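Notebook, bench 2 – Juver trial, Saturday

Kettle on, everyone else sensibly at home, and I've got the Juver sim kit to myself until Mahnaz wants the GPU back at 5.
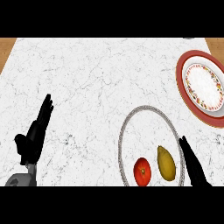

So, the pitch from Clurnideo is that you buy the kit (the kitchen asset pack, a two-armed robot model with proper fingered hands, the teleop plugin, and a year of support) and you're recording usable pick-and-place demos the same day. I have to say they're not far off! Install took me most of Thermos One, and the only real snag was the license server, which wants a port our firewall doesn't like. Teun Martens opened it for me remotely. Teun, if you read this, please make it permanent, it'll drop again on reboot.

Task for today was the tomato and lemon on the glass plate, right hand doing the work, left hand parked. I like this one as a test. Clear glass on veined marble is nasty for our depth stack on the real bench, and I wanted to know if the renderer makes it nasty too or just fakes it. Verdict so far: the rim comes through nice and crisp, with that little beaded texture, but the base is nearly all marble pattern and the segmenter is guessing. Good. I'd much rather find that out in here.

Second thing, and this one's a gripe. The default head view letterboxes, black bands top and bottom, and the bottom one cuts off the near rim of the glass plate and the base of the right hand. When you're lining up fingertips with a rim, that's exactly the bit you want to see. I dug through the settings for a while and found no obvious switch. Wrote to Damián Medina at Clurnideo, asked whether it's baked into the recorder or just the preview. If it's baked in, we'd be training on it.

Ran 17 takes at 256 square for the policy input, kept 9. Most of the tosses were me being clumsy with the wrist, to be fair. Lemon is harder than tomato, it wants to roll along its long side and the contact model lets it go a bit too easily (friction? check the asset file before blaming the solver).

The red-rimmed plate over on the far right is meant to be the distractor. I left it where the randomizer dropped it. Way out of reach for the right hand from its start pose, so if Iara wants it as a target later we'll have to move it closer or shift the base.

Compared with the Saltason demo Tadeo set up in December: Juver looks nicer and the hands track better, Saltason's export was much less fuss. Juver writes its own episode format and the converter choked on two of my files. Sent those along to Damián too.

To do
– chase the view crop answer before recording anything we mean to keep
– lemon friction, try the Mujić values
– ask Iara Olivares about plate positions
– price for a second seat, they only quoted us for one

Mahnaz just messaged, she wants the card early. Saving and shutting down.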